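I've spent most of November collecting demonstrations of cloth folding, and I want to write down how it went while I still remember the annoying parts.

The setup is two arms, a white table and a leader rig that I move by hand. Each arm has a small camera at the wrist. The recording software is Rultska, which Izzati Kwok wrote for an earlier project called Ekgate and then stopped maintaining. It still works if you don't touch the config file. I touched the config file, and that cost me two evenings.

The goal was 200 episodes of one task: garment starts crumpled, garment ends folded in half and then in half again. I thought I could do 40 a day. On the first day I did 20, and 5 of those had to be thrown out. Twice I forgot to start the recording. The other three had dropped frames on the left wrist, which I traced to a USB hub that was shared with the keyboard.

After that I settled into a routine. Toss the garment on the table, start recording, fold, stop, type a one-word label, repeat. Folding through a leader arm is much slower than folding with your hands. You can't feel the cloth, so you watch the fingertips and guess when you have one layer and when you have two. My early episodes have a lot of hovering in them. I'd come down, stop above the fabric, move over a bit, and come down again.

Izzati looked through the first batch and told me to cut most of the hovering. Her reasoning was that a policy trained on it will copy the pauses and sometimes never leave one. I trained on the batch anyway to see, and the arm did sit above the table for a long time before doing anything. So those episodes are in a separate folder now.

The opposite mistake was getting too consistent. By the second week I was tossing the garment the same way every time, with the collar end toward me. The policy got good at that and bad at everything else. Now I drop it from higher up, turn it around, and sometimes push it toward one side of the table before I start.

Dark cloth has been harder than light cloth. The edges show up fine against the table, but the folds on top of each other are difficult to make out at the resolution I record at. I raised the exposure on both wrist cameras, and it helped with the creases at the price of some glare on the tabletop. I also wipe the finger pads between batches, though lint comes back quickly with knits. 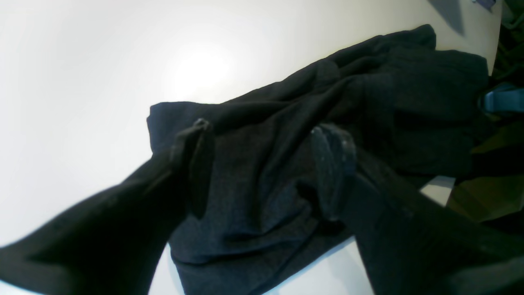

Do failed grasps belong in the dataset? I keep them if the same episode goes on to recover and finish the fold, and I drop the ones where I gave up and reset.

I'm at 140 usable episodes. The plan is to finish the rest on the charcoal garments, then retrain from scratch with the hovering folder left out. Illés is the name of the next config - it records at a higher frame rate, and I still have to check whether the disk on the Prirance box can keep up with two wrist streams at once. If it can't, I'll go back to the old settings and just record more.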